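Skirnilus ring: anyone here actually get developer access?

Wearables and Gesture Input > Developer Talk

knobtwiddler
Monday, 9:13 pm
So I put my name down for the Skirnilus ring dev program back in July, the day Parkar opened the form, and I've heard nothing past the auto reply. For anyone who hasn't been following, it's the finger ring that picks up taps and little thumb swipes and sends them to your phone or laptop. I want to use it to turn pages and ride a volume slider while I'm practicing cello, so I'm not after anything fancy. Did you have to pitch them a whole app? I wrote two sentences and now I'm kicking myself.

fretless_pam
I'm in! Got the email last week. My pitch was maybe a paragraph, so I don't think length is what did it. They did ask which platform and whether I'd shipped anything before. I have one dinky metronome app on the store (five reviews, two of them my cousins) and that seemed to be plenty.

The kit is a ring, a charging puck and a login for the SDK docs. Sizing is a pain, they send one size based on what you put in the form and I guessed wrong, so it lives on my middle finger.

oldserialport
I'm in the program too and I'll be the grump. The SDK is thin. You get tap, double tap, swipe left, swipe right and a hold. That's the list. Raw motion data is "planned." I had a Skendby band before this and you could get at the raw stream from day one, ugly as it was. If all I'm getting is five events I may as well buy a page turner pedal and be done.

fretless_pam
Five events that work beats a raw stream I have to spend my weekends cleaning up, though! I had a Skendby as well and I never got past the filtering stage. It's in a drawer.

oldserialport
Different strokes. But "open to developers" to me means you let developers at the sensor.

crumbtray
Mine came Friday. Haven't written a line yet, I've just been walking around the house double tapping at my lamps like a wizard. Battery is decent so far. Sticking a couple of pics in this thread, here's the first.

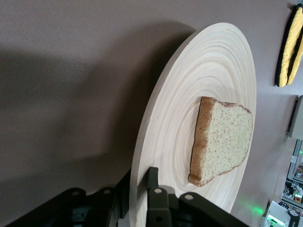

Bread on the round board

Anyway the thing I noticed is that it picks up way too much when you're doing stuff with your hands. Typing is fine, it seems to know about typing. Chopping an onion paused my podcast over and over. There's a sensitivity setting in the app and I have it all the way down now, which helps with the onions but then I have to whack my thumb to get a tap.

knobtwiddler
Oh no, that's exactly what I was worried about. Bowing is a lot of wrist. Can you set it to ignore everything until you do some kind of wake gesture?

Soon-im Ko
Hi, I did the Fikre plugin for the ring (the one that maps it to slides), so I've spent a lot of hours on this. Yes you can. There is an "armed" state in the SDK and the default is always armed, which I think is a bad default. Turn that off and use the hold as your wake. I keep mine armed for 13 seconds after the hold and then it goes back to sleep. False taps during a talk went from constant to one or two.

The hold threshold is in milliseconds and 600 is where I ended up. Shorter than that and it goes off when you pick up a mug.

knobtwiddler
This is so helpful, thank you! Is the plugin up anywhere?

Soon-im Ko
It will be once I hear back about the license wording. The developer agreement says you can't share sample code from the SDK, and a piece of mine started out as their sample.

oldserialport
And there's my other complaint. Has anybody read section 4? You can't publish benchmarks without written permission. I measured tap latency, I have a nice chart, and I can't show it to you.

crumbtray
Is it a happy chart or a sad chart

oldserialport
I can't say. Draw your own conclusions from my general mood.

crumbtray
lol fair. Second pic:

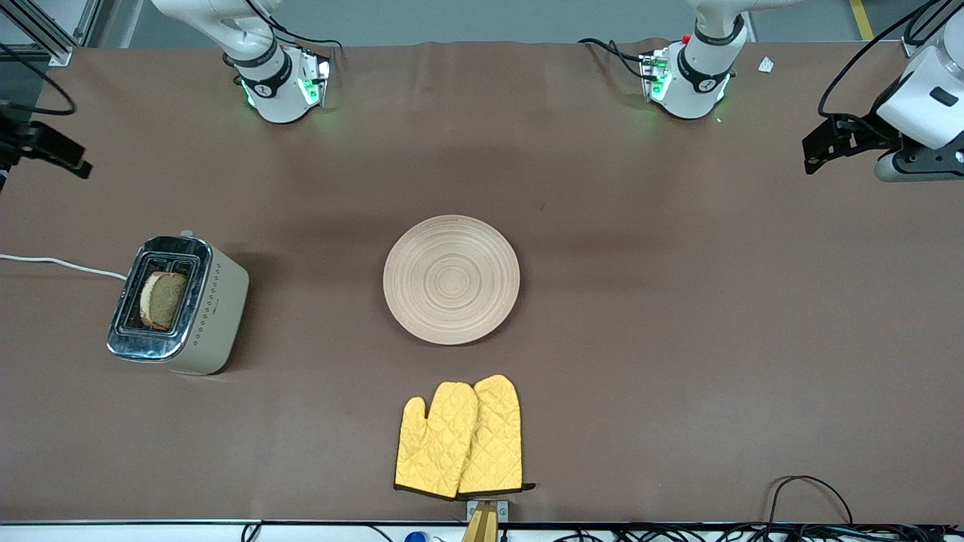 Page 2 of 3

Myfanwy Kneath
Jumping in as someone who got turned down. They told me they had 62 places in this round and that a second round is coming, so knobtwiddler, silence may only mean you're in the pile for that. I did get a proper no, for what it's worth, and it was a polite one. I'd asked for Linux support in my pitch, which may have been my mistake.

fretless_pam
Wait, is there no Linux at all? I thought there was a command line tool.

Myfanwy Kneath
There's a tool for updating the firmware. It doesn't read gestures. I asked twice.

oldserialport
You could sniff the Bluetooth traffic. I'm not saying I have. The agreement covers that too, but you haven't signed it, have you?

Soon-im Ko
Please be careful with that, they could easily lock things down harder for the rest of us. I'd wait for round two and ask again. The people answering the developer mail are nice and they do read it.

oldserialport
Nice, sure. I've had a ticket open about left handed swipes since I got mine. Left and right come out backwards if you wear it on the left hand and there's no flag for it.

fretless_pam
Huh, I'm on the left hand and mine are fine? Did you do the calibration over again after switching? It doesn't prompt you.

oldserialport
I did not. Going to try that now.

knobtwiddler
Going to email them tonight and ask about the second round. Pam, when you guessed wrong on size, was it too big or too small? I want to fix mine on the form if they'll let me.

fretless_pam
Too big! I'm normally a 7 and it runs large, go down a half.

oldserialport
OK, the recalibration fixed the swipes. Closing my ticket. Still want the raw data.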